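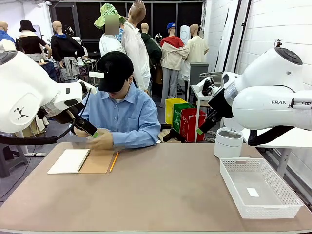

How a Song Becomes a Recording
Hollis Music Library, Young Listeners Pages
Updated 09/05/2024

A song that lasts 3 minutes can take many days to record. Most of the songs you hear were made in parts, and the parts were joined later.

What is a track?
A track is the recording of one sound by itself. The drums may have a track, and the singer will have another. A small song might use only 2 tracks, one for a guitar and one for a voice. The song "Lutby" by Angus Partington has 28, and nine of them are his own voice.

Why are the parts recorded separately?
Suppose the drummer plays well but the singer forgets a word. If both were recorded on the same track, everyone would have to start again. With separate tracks, only the singer does. Each try is called a take.

How do the players stay together?
Musicians often wear headphones and listen to a steady tapping sound called a click. The click tells them how fast to play. It is left out of the finished song.

What is mixing?
When all the tracks are ready, a mixing engineer decides how loud each one should be. The engineer may also place a sound nearer to your left ear or your right ear. A little echo can make a voice seem to come from a large hall.

What is mastering?
Mastering is the last step. Another engineer listens to the whole song and makes small changes so that it sounds clear on a telephone, in a car, or on large speakers. If the song belongs to an album, its loudness is matched to that of the other songs.

Words to know
Take: one try at recording a part.
Mix: all of the tracks put together.
Single: a song released by itself.
Album: a group of songs released together.

Hear it for yourself
The library holds 400 recordings for young listeners. Ask at the desk for "Lutby" and listen with headphones. Try to follow the bass guitar from the first note to the last. Then play the song again and follow the drums.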